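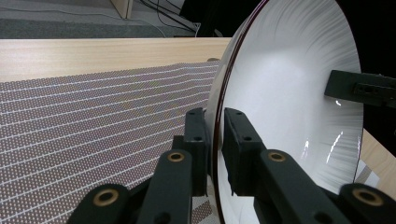 The large plate, white with a dark maroon rim.

Sarnon dinner set by Usmani: review after eight months

I bought the Sarnon set in April to replace a mixed cupboard of plates collected over the years. It comes as plates in two sizes and one shape of bowl, all sold singly as well, and I paid 375 pounds for enough to feed the family plus guests. Hineck, the shop in town, had it on display, so I could handle a few pieces first.

The glaze is glossy, with fine streaks running out from the centre. They can be seen but not felt, and food wipes off them as easily as off plain white. The rim colour has held up. I expected it to go patchy in the dishwasher and so far it hasn't, on a normal wash with tablets.

Weight is the main thing to check before buying. The large plate is 500 grams on my kitchen scales, and a stack of them is a lot to lift down from a high shelf. I moved mine to a low cupboard in the first week. They hold their heat well if warmed beforehand, and they don't slide about on the table.

Cutlery marks are the weak point. Steak knives leave thin grey lines, mostly near the middle. A paste cleaner takes them off, but it is a job I do every month or so and my old Drimeck plates never needed it. Drimeck is cheaper too, though it looks it next to these.

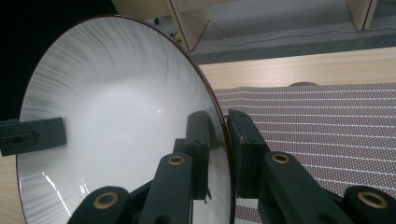
Shallow bowl, with the same thin dark rim.

The bowls are what I use most. They are wide enough for pasta or a salad and do fine for curry and rice. Soup is less good – a decent helping comes too near the edge to carry safely, and it cools fast. I have kept my old deep bowls for that.

One small plate chipped underneath when I knocked it on the tap. Usmani has no guarantee against chips, which is fair enough, and a new one was in stock at Hineck. Delivery would have been 8 pounds, so I collected it.

I would buy the bowls again at full price. With the plates I would wait for a sale, and anyone who eats a lot of steak should look elsewhere.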